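Wrist camera blur during basket episodes – keep or cut?

Started by pgomez_lab, Dec 11, 2021
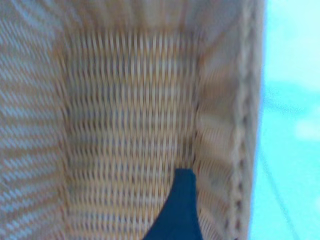
pgomez_lab wrote:
I'm collecting teleop demos for a pick-from-container task and I need to decide what to do with blurry wrist frames before we train. We have 1,372 episodes so far, recorded by two operators, Sakda and Boglárka. A lot of the wrist view ends up like this one, with the finger still sharp because it moves with the camera and the wicker weave smeared into dashes all the way up the inside walls. The overhead camera is fine the whole time. My plan was to run a sharpness score on the wrist stream and drop any episode that spends too long under the threshold. Our policy takes both views. Has anyone done this and regretted it?

tvhau wrote:
We did it at Maltevthorpe and I would not do it again. A sharpness score on the full picture mostly tells you how fast the operator was going. We threw out the fast demos, kept the slow ones, and ended up with a policy that crept into every container and timed out. The blur is going to be there at run time too, so the model may as well see it.

Prasert_S wrote:
I disagree with that, at least partly. If the blur comes from long exposure you should fix the exposure and record again. Training on it just because you already have it is how you end up stuck with bad data for a year. What is your shutter set to?

pgomez_lab wrote:
Auto. I know. It was set up that way before I took over the station and I didn't want to change it halfway through the set.

Prasert_S wrote:
Then I'd lock it now, add light, and treat everything before the change as a separate set. Tag it in the metadata. You can still mix them later.

kanokwan.p wrote:
Agree on locking the exposure. But look at what you are asking the wrist view to do. With the finger down inside a basket like that, most of what you get is wall, and one patch of weave looks a lot like the next. The useful bits are the corner next to the finger and the braided rim with the turquoise past it. Those are still readable in your frame even with the smear. I'd be more worried about an episode where the rim never shows up at all.

tvhau wrote:
Good point about the rim. We had one operator who always came in dead center and one who hugged the side. The policy trained on both sets dithered at the opening. Cutting blurry episodes did nothing for that.

pgomez_lab wrote:
Sakda and Boglárka do come in differently. I never thought to split on that. Would you train one policy per operator or ask them to agree on an approach?

tvhau wrote:
Agree on an approach and write it down. One page is enough.

Prasert_S wrote:
I'd keep the variety myself. If everybody enters the same way you get a policy that fails as soon as the basket is turned. Clean images first, then argue about style.

rado_bench wrote:
For what it's worth, we tried a middle road. No episodes dropped, but we trimmed idle time at the start and end, and we added motion blur as augmentation on the sharp wrist frames. Tested over 144 trials with the container moved between runs. It did better than our filtered set. Different gripper and a plastic bin, so don't read too much into it.

kanokwan.p wrote:
Did you blur the whole picture or leave the finger alone?

rado_bench wrote:
Whole picture at first, then we masked the gripper. Masked looked closer to the real thing. I can't say it changed the result much.

pgomez_lab wrote:
OK, thanks all. I'll lock the exposure and bring in another lamp, tag the old set, and leave the blurry episodes in for the first run. I'll also record about 14 episodes from each of them with a fixed entry and compare. Will post numbers when I have them.

Prasert_S wrote:
Please post the shutter value too.

Related topics
Overhead and wrist streams drifting out of sync after long sessions
How many operators before the demos stop agreeing?
Notercombe station rebuild, parts list from October
Labeling failed grasps: delete or keep with a flag
Chávez bin set, mirror link is down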